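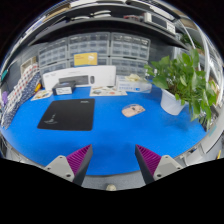

OPEN DAY TALK, speaker notes
12 February 2022, rough, do not hand out

Start on time even if the back row is still getting coffee. 20 min talk, then questions, then they go through to the benches with Nurhan.

Hello, who I am. Ivar Björklund, hardware side at Drarkine. Nurhan Canpolat runs the demonstrations and knows more than me, save hard questions for her.

Thank the neighbours from Furik for the chairs. Bathrooms down the hall, left.

1. WHY A DESK
People come expecting a big arm behind a cage. We do desk stuff. Mouse, keyboard, cards, small boxes. Everyone in the room has put a mouse back on its pad today and didn't think about it. That's the hook, slow down here.

Ask for hands: who has a drawer full of cables. (Always gets a laugh. Wait for it.)

The desk we use is a real work desk and we leave it cluttered. Plant stays, boxes stay, parts drawers along the back. Vergara project did clean white tables for a year and the arm fell over itself the first time it met somebody's kitchen. Don't go on about Vergara, they may be in the audience.

2. HOW WE TEACH IT
Hand-held gripper first, arm later. Person holds the gripper, does the job by hand, camera rides along. Same two fingers at the end either way, so what the hand did carries over.

Numbers slide:
- 1,574 demonstrations since July
- nearly 500 of those are mouse and pad only
- 6 people doing the collecting, none of them full time

Say the second one twice, it's the one they write down.

Somebody will ask why so many for one mouse. Answer: different start spots, different hands, different light. Also we threw a heap out early on. Fingers too fast, camera smear. Own up to that, doesn't hurt.

3. THE MOUSE
Pick-up slide. Give them a few seconds with it before talking.

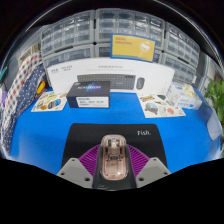 Clear pink mouse held in the gripper over the pad.

Points:
- see-through shell, you can see the board and scroll wheel. People love this. Also a pain, because clear plastic looks different every time the light moves
- grip from the sides. Squeeze from the top and you're clicking buttons
- ribbed pads on the fingers. Purple. They have some give, so you don't need to be dead on. Pass the spare pad round NOW not later, and get it back this time
- pad says "Fish." in the corner. Handy for telling which way up the thing is, Nurhan uses it when she calls out placements

Don't get stuck on camera lens questions. Wide lens, sees the whole desk, edges bend. Move on.

4. WHAT DOESN'T WORK
Be straight with them.
Flat things. Card lying on the desk, fingers can't get under it. Current trick is slide it to the edge and pinch, works on a good day.
Sticker sheets, forget it.
Leaves. If the plant's in the way the arm version gets confused, the person with the gripper just goes around. Nice example of the gap, use if time.
Tissue. Crumples differently every time. Skip if behind.

5. LIVE BIT
Nurhan does 2 runs by hand, then asks for someone from the crowd. Kids are better at it than engineers, pick a kid if there is one. Long sleeves rolled up pls.
Tell them: slow in, close, lift straight, put down, let go BEFORE pulling back. Everyone forgets the letting go.
If the laptop dies keep talking, the gripper part doesnt need it to be fun.
Playback goes up on the side screen through Meltano. Takes a bit to load, fill with the cable drawer story.

6. WRAP
What's next: keyboards, then lids. No dates. Last year I gave a date and got emails.
Anybody who wants to come in and collect for an afternoon, sign the sheet by the door. Parking is free on weekends, mention it.

Questions I expect
Cost? Gripper parts are printed here mostly, the camera is the dear part. Don't quote a figure.
Jobs? Take it seriously, don't joke. Nurhan has a good answer, let her give it.
Can it make coffee? No.

CHECK BEFORE: clicker batteries, spare pad, water, sign-up sheet, tape for the cabel by the door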